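Compte rendu de la réunion de mars - association du jardin partagé Wuleo

Bonsoir à toutes et à tous ! Je m'y colle encore pour le compte rendu, alors soyez indulgents, j'ai pris mes notes sur un coin de table entre le cake et les sachets de graines.

On a commencé à 19 h, avec un peu de retard (les clés, toujours les clés). Premier point, l'eau. Le devis de chez Brorer pour la cuve est arrivé : 2000 euros posée, contre 545 si on la monte nous-mêmes. J'avoue que j'étais pour la pose, mon dos aussi, mais le vote est allé au montage maison. Adopté, donc, et on s'y met en avril.
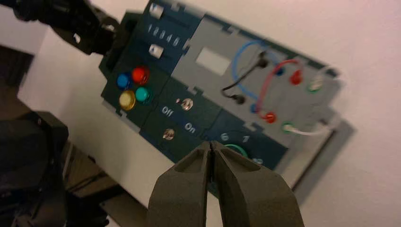 Page modifiée pour la dernière fois en mars, à 22 h 40

Deuxième point, la caisse. Il nous reste 300 euros une fois l'assurance payée. On garde la cotisation telle quelle cette année, tout le monde était d'accord et ça a pris deux minutes, un record !

Troisième point, les parcelles du fond, côté rue Conceição. Là, ça a discuté ferme - les uns veulent des framboisiers, les autres des courges, et moi je voulais juste un banc. On reprend le sujet la prochaine fois, avec un plan dessiné si possible. En attendant, on bâche et on laisse le trèfle tranquille.

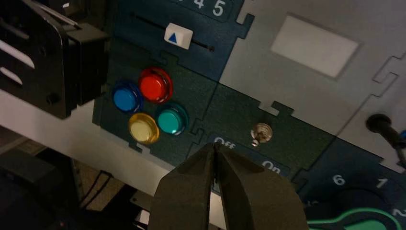
Pour le broyeur Plollow, la location est à 139 euros le week-end. C'est cher pour nous seuls, alors je demande aux voisins du verger s'ils veulent partager. Pensez à entasser vos branches près du portail d'ici là, et sans ficelle dedans, merci !

Questions diverses : la porte du cabanon frotte toujours, il faudra la raboter. La bourse aux plants est maintenue en mai, de 10 h à 16 h, et il manque encore des tables. Si vous en avez une qui dort au garage, écrivez-moi.

Fin de la réunion à 21 h 15. Le cake était aux olives, et il n'en reste pas.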